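The Night Shift at Garcombe

The job was to teach the arm to put a processor into an old office computer. I had taken processors out of machines for most of my working life, so Grinside thought I would be good at it.

I was not good at it. On the first night I sat at the controls for seven hours and moved the arm by small turns of my wrist, and each time I came down too hard or too far to the left. The arm did what I did, half a breath later. It was like watching somebody copy my handwriting and seeing how bad it was.

The supervisor listened on the speaker from the Sostov office. "Again," she said. "Slower at the end."

"I am going slowly."

"You're going slowly at the start. Everybody does."
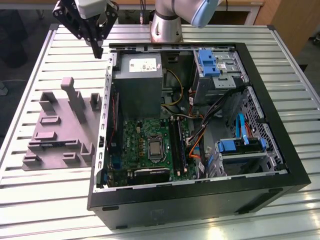

I thought about my father, who had taught me to shave. He stood behind me with his hand over mine and never spoke. When I pressed too hard his fingers lifted, and that was the whole lesson. I had not thought of it in over 20 years.

I let go of the controls and asked if I could lead the arm by hand instead. There was a pause on the speaker. She said the Jääskeläinen people had written a mode for that, but the others found it tiring.

I went round and took hold of it above the wrist. It was lighter than I expected. I walked it over to the fixture plate, across to the case and down, and at the last bit I stopped pushing and only kept my hand there — the way he had.

"Save that one," she said.

We did it 30 times before morning. My shoulder hurt on the bus home and I fell asleep past my stop.

When I came in the next night the arm was already running on its own. It came across quickly, faster than I would have dared, and then just over the socket it slowed and waited. I knew that wait. I put my coat on the hook and sat down to watch it.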